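How a Robot Arm Learns to Clear a Table

A robot arm does not know what a cup is. It has motors, joints and a gripper, and it moves those parts when a computer sends it numbers. At the Rallis lab, a project named Odari tests one way of producing the right numbers. The method is called learning from demonstration.

In this method, a person guides the arm through a job. The computer records the angle of every joint many times each second, along with pictures from a camera. One complete run of the job is called a demonstration. Odari used 845 of them.

Next, a computer program studies the recordings. It looks for links between what the camera saw and how the arm moved. This stage is called training. The program makes a guess, compares it with the recording, and changes itself slightly so that the next guess is closer.
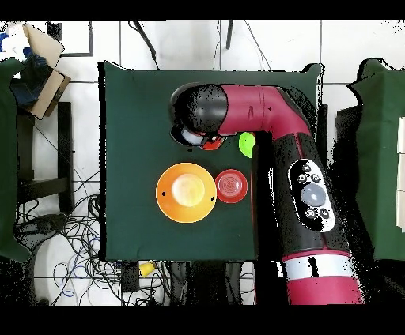
Why does the robot need so many demonstrations?

Objects are never in exactly the same place twice. If the program has studied only one position, it may fail when a cup is moved the width of a finger. Many demonstrations with different positions teach it which parts of the motion must change.

After training, the arm works without a guide. The researchers choose starting layouts that were not in the recordings. This matters, as a program can repeat an old motion without being able to handle a new layout.

In the Odari test there were 22 new layouts. The arm finished the job in all but nine of them. Most failures happened when two dishes touched, and the gripper closed on both edges at once.

The next set of demonstrations will include more dishes placed close together. The same 22 layouts will then be run again, so the two results can be compared.

Words to know
Joint: a place where a robot arm bends or turns.
Gripper: the part that takes hold of objects.
Layout: where each object is placed before the job starts.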